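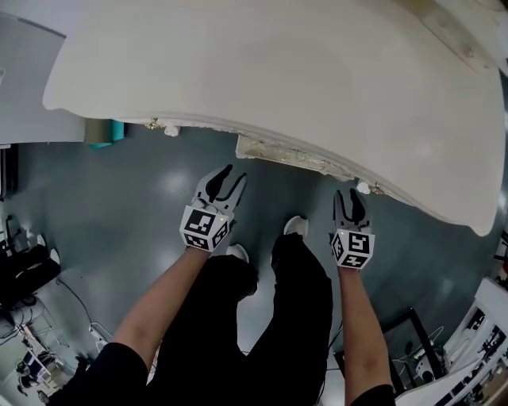 The white top with its curved edge, and the rim I keep writing about.

16 Aug 2020

I promised in my last post that I would write about the white furniture, and two of you already asked me by e-mail when it will come. So, here we go. It will be a long one, because I have had time to think and not so much time to finish.

When I moved to Stistthorpe I had almost nothing with me, two suitcases and a box of books. I bought most of my things second-hand, and a lot of them are white, because white was what people were selling. The piece I want to write about is a big one with a rounded front. I paid 40 for it, and Huw Lewis helped me to bring it up the stairs. We had to turn it three times on the landing. Huw said a word in Welsh which he did not want to translate.

For the first weeks I cleaned only what I could see from above. I think many people do the same. You wipe the top, it looks nice, you put a plate on it. But the edge has another side, and when you bend down and look along the lower rim, it is a different story. Mine has a whole band of discoloration and grime, and near the middle there is a dirty beige patch where the surface looks worn or maybe chipped. I was a little ashamed when I noticed it. I had eaten my breakfast some centimeters above it all this time.

My mother always cleaned furniture from the bottom to the top, and as a child I found this very strange. Now I understand her better. If you begin with the top, you are satisfied too early and you stop.

So this is what I did, in case somebody has a similar piece. First I went over the rim with a dry cloth, only to take the dust away. Then warm water with a few drops of dish soap, and a soft cloth that I squeezed out very well. I do not like to have much water near an edge. If there is a small opening somewhere the water goes in, and later you get a swelling that never goes back. I learned this with a shelf in my old apartment, and I am still angry about that shelf.

After the soap I tried a cleaner called Wogan, which Prys Nicholas gave me. He has the hardware store near the bus station and he knows everything about stains, but he explains it very fast. The Wogan helped with the gray part of the dirt. With the beige patch it did almost nothing. I rubbed it for a long time, until I was afraid to make it worse, and then I left it alone. Prys thinks that a place like this is not dirt anymore, it is the surface itself that is gone. He sells a small pot of filler from Flota for such repairs, and I have bought it, but I have not opened it yet.

Now to the fittings. There are two small white ones on the edge, each with a bit of metal beside it, and on the left part there is also a little bracket in a brass color. I like the bracket very much! The rest is so plain, and then comes this one warm piece. I asked myself if I should take everything off before cleaning. I decided no. I do not know how old the screw holes are, and a screw that comes out of an old hole does not always hold when you put it back. I used a cotton swab between the fittings and the rim instead. It is slow work – one swab is black after two centimeters – but I listened to the radio and the evening went by.

I also changed my mind about the curved edge. The scuffs on it bothered me at first, and I looked at paint. Prys has a white from Vadix that is made for furniture, and he painted a spot on a piece of cardboard for me to take home. Next to my white it looked blue. There are so many whites, I did not know this before I came to his store. I put the cardboard on the windowsill and looked at it in the morning and in the evening, and it was blue both times. So for the moment there will be no paint, and the scuffs can stay.

What I still want to do in August:

Fill the beige patch, if I find the courage.
Clean the metal parts once more, with a toothbrush.
Put felt pads under the feet, the floor gets scratches so easily.
Ask Huw if he has his small level, I think that one side is lower.

If someone of you has repaired a worn place on a white edge, please write me in the comments how you did it and which filler you used. I would like to know especially if it turned yellow later. Huw says all of them do, but Huw has never repaired one.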